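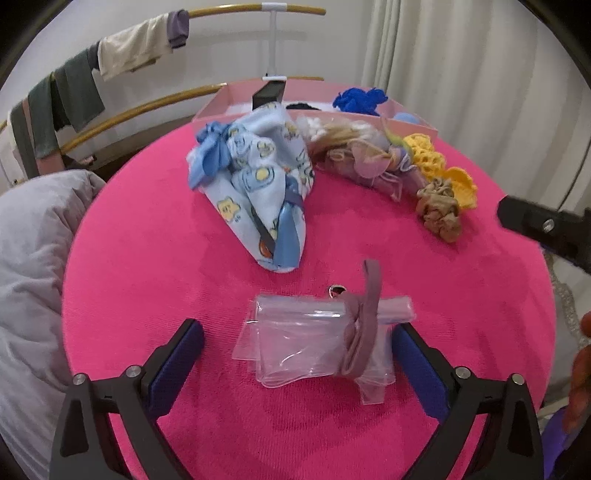
How long should bread dough rest in a cold kitchen?

Longer than the recipe tells you, and in August here in Clenport it can be double the time. Most recipes are written for a kitchen which is comfortable for people in a shirt. Mine is not this kind of kitchen in winter, and I think many of our readers have the same situation.

Search this site Go

I started baking when I moved to the south, and my first loaves were flat and heavy. I changed the flour, then I changed the yeast, and I also bought an expensive pan. The mistake was in the clock. I followed the ninety minutes of the book, but the dough did not read the book. Now I look at the dough and I look at the clock only to know when to check again.

My usual loaf is simple. I take 500 grams of flour, 350 grams of water, 10 grams of salt and a small spoon of dry yeast. I mix it in the evening after supper, fold it two times with wet hands, cover the bowl and leave it on the shelf above the water heater. The bowl must be covered well. A plate works, plastic wrap works, and a damp towel works too if you remember to wet it again. In the morning the dough should have bubbles on the top and shake a little when you move the bowl. If it has not grown, it only needs more hours. Please do not put it in a warm oven to save time, I lost a whole plastic bowl like this.

The Monday baking evening at the Amundsen hall continues through the winter. Last time we made 12 loaves, and the oven was still hot enough for two trays of biscuits after. Horacio Painemal brought rye flour from the mill in Guvel and he will bring more for those who ask him before the weekend. Rye takes more water than wheat and it stays sticky, so do not be afraid and do not add more and more flour to make it nice.

For the starter people: feed it the night before you come. A starter that comes directly from the refrigerator is very slow, and last month we had to wait for one until nine.

Eskil Dalen

Comments (3)

Marta V.
I tried the shelf above the water heater and my dough went over the bowl during the night! Delicious anyway, but I cleaned for a long time. Maybe less yeast?

Eskil Dalen
Marta, yes, take half of the yeast, your heater is stronger than mine. And a bigger bowl.

rosa_p
Can I bring a dough with olives on Monday or is it only plain bread?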